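Pickled runner beans, and a lot of them

2023-08-02
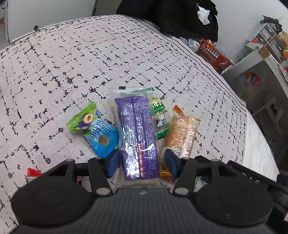

Snacks on the bedspread, purple wrapper first.

I said in June that I wasn't going to plant as many beans this year and then I went and put in two full rows anyway, so I have only myself to blame. They've gone mad. I picked before breakfast, I picked again after tea, and there were still beans hanging there that I'd swear weren't there in the morning. My freezer is full, my sister has stopped answering the door, and so it's pickling time again!

The recipe started out as Fatima Mokoena's. She had the plot next to mine up at Rakdale for years and used to hand jars over the fence, and when she moved away I begged her for it. What I got was the back of an envelope with no quantities for the spices, so the amounts are mine (sorry Fatima, I've put more mustard seed in).

You want beans that snap. If they bend, or you can feel the seeds bulging, leave them for soup. String them, top and tail them, and slice them on the slant, not too thin or they go floppy. I do a kilo at a time. Boil them in salted water for 3 minutes, drain them and run them under the cold tap until there's no warmth left in them at all.

For the vinegar, put 600 ml of cider vinegar in a big pan with 200 g of sugar, a tablespoon of mustard seed, a teaspoon of turmeric, a few peppercorns and a sliced onion. Let it simmer until the onion has gone soft and the kitchen smells so sharp your eyes water — open a window before you start, I always forget. Tip the beans in, bring it all back up to the boil, then get it straight into hot jars and put the lids on.

I used the Cona jars this time. I've been a Dinu person for ages but the lids have gone up again and I had two that wouldn't seal last year, which is two jars of good piccalilli I had to eat in a week. So far the Cona ones are fine, though the necks are a bit narrow for my funnel.

They need to sit at the back of a cupboard for a month at least. I know it's hard. We opened one early last summer and it tasted of vinegar and not much else, and a jar from the same batch at Christmas was lovely, all mellow and mustardy with a bit of cold ham.

I counted up my preserving notebook last night and I've done 161 jars since I started writing them down, and more than half of those must be beans in one form or another. The courgettes are next. I've got a sweet relish I want to try, with celery seed in it, and if the plums on the back wall ever ripen there'll be chutney too. Does anyone have a good one that doesn't need hours of stirring? Leave it in the comments please, my arm would be grateful.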